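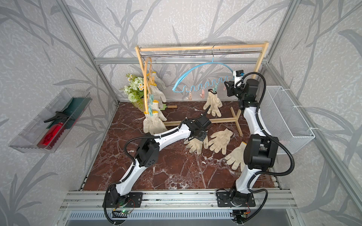

De : Nasrin Sharifi
À : liste commercants-centre
Objet : Re: [commercants-centre] Jarorel, frais de retour et autres joies de mars

Bonsoir à tous,

Je réponds dans le texte, un peu en retard, pour cause d'inventaire. Trí, ton message mérite qu'on s'y arrête, ne serait-ce que pour le passage sur les cartons.

Trí Đặng a écrit :
> Est-ce que quelqu'un d'autre a reçu le nouveau barème de Jarorel ?
> Chez nous, les retours seront à la charge du vendeur à partir de
> 6 articles renvoyés dans le mois, y compris quand le client s'est
> trompé de taille, de couleur ou, dans un cas récent, de boutique.

Reçu aussi. Trois pages, dont deux pour nous dire à quel point notre partenariat compte à leurs yeux. Le seuil de 6 figure en bas de la troisième, dans une note. Je l'ai dépassé en quatre jours l'an dernier, après la promotion d'hiver, avec un seul modèle de pull dont le beige était, selon les acheteuses, « trop beige ».

> J'ai fait le calcul sur les deux derniers mois. Sur 400 commandes
> passées par la plateforme, j'en ai eu 54 de retournées. Si le barème
> avait déjà été appliqué, je travaillais gratuitement tout février.

Ton taux est plutôt bon pour de l'habillement. Le mien est au-dessus, et je ne donnerai pas le chiffre sur une liste où mon propriétaire est abonné. Par contre, vérifie bien ce qu'ils appellent un retour : d'après le point 4.2, un colis refusé à la livraison compte comme un article renvoyé, alors que le client ne l'a même pas ouvert. Diễm Hồ leur a posé la question par écrit, on lui a répondu par un lien vers la page où se trouve le point 4.2.

> Et qui récupère les cartons ? Le transporteur me les rend ouverts,
> vides pour certains, et il faut que je signe quand même.

Ne signe pas « quand même ». Écris « sous réserve de contrôle du contenu », date, heure, et prends le nom du livreur. Le mien soupire mais il attend. Pour les cartons vides, la réclamation doit partir le jour même, par le formulaire du compte vendeur. Les mails, ils les lisent peut-être, mais dans une autre vie.

> Certains parlent de passer chez Stonbridge. Des avis ?

J'y suis depuis l'automne pour la maroquinerie. La commission est plus basse, les retours restent à la charge du client sauf défaut, et le service vendeurs décroche le téléphone, ce qui m'a tellement surprise la première fois que j'avais oublié ma question. En face, il y a beaucoup moins de passage : chez moi, environ 85 commandes depuis l'ouverture du compte, presque toutes groupées avant les fêtes. Ça ne remplace pas Jarorel. Ça permet de lui parler sur un autre ton.

Deux choses pour finir.

Mabli Humphreys propose une réponse commune au barème, signée par ceux qui veulent. Son brouillon circule déjà, il est poli, clair, et beaucoup trop long. Je suggère de supprimer le paragraphe historique sur la rue Bachelier en 1987, si attachant soit-il. Envoyez-lui vos remarques directement, pas à toute la liste, par pitié pour ceux qui lisent ça sur leur téléphone entre deux clients.

Thảo Phan, tu avais parlé d'un dépôt partagé pour traiter les retours à plusieurs. Est-ce que le local derrière chez Bạch est toujours libre ? Et à quel loyer ? Je serais partante pour un tiers de la surface, pas plus, j'ai déjà ma cave et mes beiges.

Bonne soirée,

Nasrin

P.-S. : Trí, la cliente qui s'est trompée de boutique, c'était chez moi qu'elle voulait commander. Elle a fini par passer. Elle a pris le pull.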